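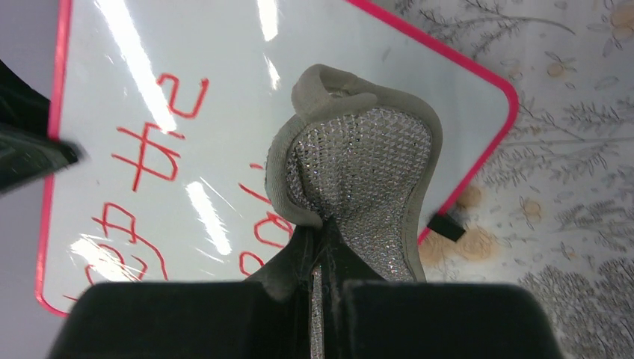 7/22/18

Contact cement, peel strips, second round. Tsz-kin cut and coated, I pulled and wrote down.

Same question as last time: does the Konda cement need the long open time printed on the can, or can we close the joint sooner and still trust it on soles and heel covers. The first round was no good for answering this. We used up the old rubber offcuts, which had been sitting by the window, and half the strips tore in the rubber before the glue line let go. New rubber from Arruda this time, one sheet, all strips cut in the same direction.

Prep: leather side roughed with the coarse block, rubber side wiped with solvent and left to flash off. One coat on the rubber, two on the leather. The leather drinks the first coat, so the second is the one that does the work. Tsz-kin thinned the first coat a little on the last batch. I have marked those T on the back and they should be kept out of the averages.

Open times: five minutes and ten minutes. Room was 69 F at the start. I didn't check again at the end and should have.

Closed by hand, rolled, hammered lightly, then under the flat weight overnight. Pulled with the spring scale clamped to the bench end, slow and steady, same person on every strip.

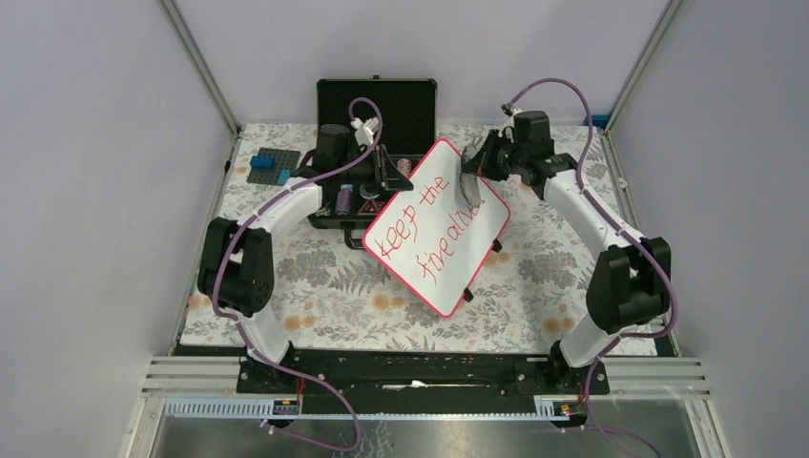

The five-minute strips were uneven. Some held as well as anything we have made, others came apart along the leather with a stringy, shiny glue line. The stringy ones were all from the end of the sheet where the coat went on heavier. My guess is that solvent was still trapped when we closed them. Pressing harder doesn't help with that.

The ten-minute strips were duller on the glue line and much closer to each other. Where they failed, they took leather fiber with them, and that is what we want to see. Nothing slid under the hammer. With the five-minute ones you can feel the two halves creep if you start at one end, and on a heel cover that would throw the seam off.

Strips marked T: weaker at both open times. Don't thin the first coat.

Also tried the Skano water-based on a few leftover pieces. Hardly any smell, easy to clean off the brush. It was still cloudy after ten minutes so we waited until it went clear, and I lost track of how long that took. Pulled fine on leather to leather. Poor on the rubber, peeled off in a sheet like tape. Could be the solvent wipe. Aicha Tawfik used it for insoles at her old shop and liked it, so I'll ask her what she did to the rubber first, if she put it on rubber at all.

Supplies: Skakunetti wants 695 for the big drum of cement, delivered. Too much for us, it would skin over before we got to the bottom. Stay with the small cans and keep the lids clean. Two lids are bent already and one of those cans has gone thick, use it for bench pads only.
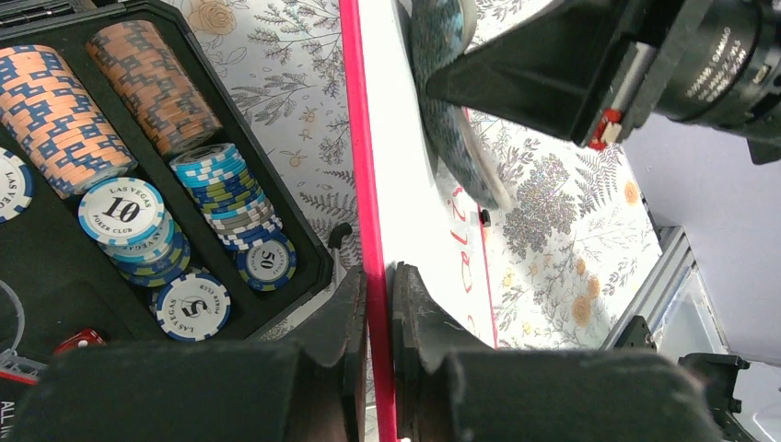
Chip case with the orange rolls, and the whiteboard with the pink-red edge beside it.

To do:
Repeat the ten-minute strips with a thinner second coat.
Try a heat-activated set, coat both sides, let dry fully, warm and close. Tsz-kin has the heat gun.
Leave a few finished strips in the hot cupboard until December and pull them then. Label them properly, in pencil, the marker bled into the leather last time.
New brushes. The cheap ones shed bristles into the coat and I found one right across a failed joint.
Rubber offcuts go in the drawer from now on, away from the window.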